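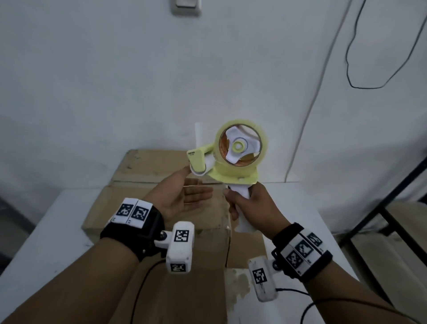 What is the Lullwood Robotics Club working on this term?
The club is teaching a robot arm to pack and seal parcels by learning from recordings of people doing the same job by hand.

Clubs and Societies > Robotics Club > Minutes > May

LULLWOOD ROBOTICS CLUB
Minutes of the project meeting held in the Design Workshop on Thursday at 4.15 pm

Present: Seul-gi Son (Chair), Vy Võ (Recordings), Woo-jin Ma (Software), Liên Doãn (Secretary)
Apologies: A-yeong Son (Mechanical)

1. Minutes of the previous meeting
The minutes were agreed as a correct record, subject to the spelling of Romik being corrected under item 5.

2. Matters arising
2.1 The workshop key has been returned to the school office. Members wishing to work at lunchtime must sign for it themselves.
2.2 The club's entry for the Astari Schools Challenge has been accepted in the senior section. The Chair had circulated the rules. Members' attention was drawn to the clause requiring all training recordings to be made by the team's own members.

3. Recordings
3.1 Vy Võ reported that 188 recordings had been completed against a target of 400. Each one covers a single task from start to finish, with the wearer's hands tracked by the marker modules on the wrist straps.
3.2 The tape dispenser task was discussed at length. Members had been holding the dispenser in different ways, and Woo-jin Ma asked whether one grip should be laid down for everyone. Vy Võ was against this and felt that some variety would help the model. It was agreed that the right hand should always hold the handle, and that the use of the left hand should be left to the wearer.
3.3 Recordings in which a marker is hidden by the sleeve are to be discarded. Wearers are reminded to roll their sleeves above the strap before starting. Blazers are to be taken off.
3.4 The cable from each module should be checked before every session. Liên Doãn had lost an afternoon's work to a plug that was not pushed fully in, and asked that this be added to the start-up sheet.
3.5 Flattened boxes should be kept and used again where they will still fold. The Chair asked that they be stacked under the bench and kept clear of the fire door.
Action: VV to draw up a rota for the remaining recordings. LD to amend the start-up sheet.

4. Software
4.1 Woo-jin Ma gave a short report on Cheon, the program which turns the wrist positions into arm movements. The new version reads both wrists at once. It still loses its place when the wearer's hands cross, and he hopes to have this put right before the half-term break.
4.2 Members asked whether the older recordings could be used with the new version. Woo-jin Ma replied that they could, once the file names had been changed, and offered to write a script for the purpose.
4.3 The question of storage was raised. The shared drive is nearly full and other clubs have complained. It was agreed that raw files should be moved to the club's own disk at the end of each week, and that nothing should be deleted from the shared drive until the copy has been checked by a second member.
Action: WM to write the renaming script and circulate a note on how to run it.

5. The arm
5.1 In the absence of A-yeong Son, the Chair read out her written report. The arm, known to members as Romik, now lifts an empty carton without dropping it. Sealing has not yet been attempted.
5.2 The report proposed three designs for a bracket to hold the tape dispenser. Members preferred the second, which allows the dispenser to be taken out without tools. Woo-jin Ma noted that the bracket must leave the cutting head clear and asked for a drawing showing this.
5.3 The report also asked that members refrain from adjusting the arm's base bolts. The Chair supported this request.
Action: AS to supply a drawing of the second design.

6. Safety
6.1 The blade guard on any dispenser is to be fitted when the tool is put away. Cuts, however slight, must be entered in the workshop book.
6.2 No member is to run the arm alone. This applies to senior members as well.

7. Open evening
The club has been offered a table in the main hall. It was agreed to show a short film of the recording work and to allow visitors to try on a strap under supervision. The arm will remain in the workshop. Liên Doãn will ask for a table near a socket.
Action: LD

8. Any other business
8.1 Vy Võ asked whether Year 9 pupils might join the recording rota. The Chair will seek the view of the Head of Technology and report back.
8.2 The glue gun borrowed by the Drama Society has not been returned.

9. Next meeting
Thursday, same time and place. The meeting closed at 5.20 pm.

Minutes taken by Liên Doãn

Related items
Robotics Club: start-up sheet for recording sessions
Astari Schools Challenge: notes for team members
Workshop rules for clubs and societies
Open evening: table plan and setting-up times

© Lullwood School | Contact the Clubs Office | Back to top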